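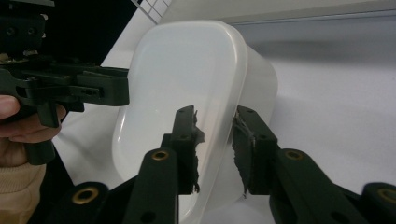
Feb 7, 2019

Annag Strachan sold her first jar of honey in Ulldale when she had only two hives. Now she keeps 30, and her customers come also from Jardine, on the other side of the hill.

I asked her how the last season was. "Strange," she said. "June was cold and the bees stayed home. I was feeding them sugar in the month when they should feed me." Later the heather flowered well, and she finished the year with 1,160 jars. She had hoped for more.

Facundo Barrientos, who buys from her for his shop in Brernov, wanted her to mix the heather honey with a cheaper one. She refused. "He told me people want it soft, to put on bread," she said. "I told him they can use a stronger knife."

They are still doing business. Barrientos told me by phone that he took 100 jars in the autumn and sold all of them before the new year. "She was right about the price also," he said. "I don't like to tell her this."

For the coming spring Strachan plans to move six hives to Skerier, where a farmer has offered her a field with clover.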